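Kostier Sorting Board Kit for Student Robotics

Share 6 | Comments 8

The Kostier Sorting Board Kit is a tabletop pick-and-place set for school clubs and entry-level competition teams. It was put together for the Trekito challenge, where teams program a small arm to sort shaped blocks by colour, by shape, or by both. You can also use it for ordinary class work if your school doesn't compete.

The kit covers the part of the job that takes up the most club time: a flat work surface that stays put, pieces that match from one session to the next, and a task sheet that students can follow. It does not include an arm, a controller or a camera. Most arms with a reach suited to a classroom bench will work, and you can use whatever end tool your team already has.

Item number: 1134

What's in the box
One wooden work board
Block set in assorted shapes and colours
Printed position tags, flat
Mounting bolts and a hex key
Student task booklet
Teacher notes with marking guide

The blocks are sold as a set and can be reprinted. Print files come with the kit on a download card, so a lost piece doesn't hold up the class. Any common desktop printer will do the job, and we suggest keeping the layer height the same as the originals if your team uses a camera for recognition.

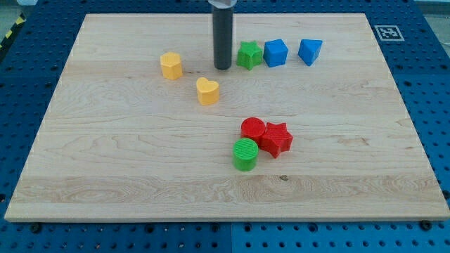

Setting up a round takes a few minutes. Bolt the board down, put a position tag flat on the table outside the board, and place the blocks by hand before the program starts. Beginner layouts leave plenty of space between pieces. The harder ones put pieces close together, like the red cylinder, red star and green cylinder near the middle of the board, and the program has to choose which to approach first. Colour alone won't sort a layout like this either, as the yellow hexagon and the yellow heart need to be told apart by outline. Students should write down their planned order before they run it and keep the sheet with their logbook.

Levels in the task booklet

Level one is movement only. The arm goes to a set point above the board, stops and returns home. No blocks are moved.

Level two uses a single block in a known position. Students teach the pick point and the drop point, then adjust their speeds.

Level three is colour sorting with fixed positions. Level four is the same task with positions changed by the teacher between runs, so a camera or another sensor is needed.

Level five is the full Trekito layout, scored against the clock. Touching a neighbouring block costs points, and so does dropping a piece off the board. The scoring table is at the back of the booklet.

Using it with a club

The Cevbridge after-school club tested the first version of the booklet over one term. Their students asked for more room to write in the logbook pages and for a blank layout grid, and both are now included. They also found the original bolts too short for a thick table, so the kit now comes with two lengths.

We recommend groups of three or four: one on the program, one on the stop button, and one resetting the blocks. Swap roles at each level. Hands stay off the board while the arm is powered.

Care

Wipe the board with a dry cloth. Don't soak it. Small colour changes and knots in the timber are normal and vary between boards. If your camera picks up a dark mark as an object, change the threshold in your program or turn the board around.

Keep the blocks out of hot cars, as they can warp.

Spares and ordering

Replacement block set: item 701
Spare tags, bolts and booklets are sold separately through Talukder, our school supply partner.

Orders for the coming Trekito season close on 11th July. Schools can order by purchase order or card. Kits ordered after the closing date will go out with the next batch.

Share this product | 8 comments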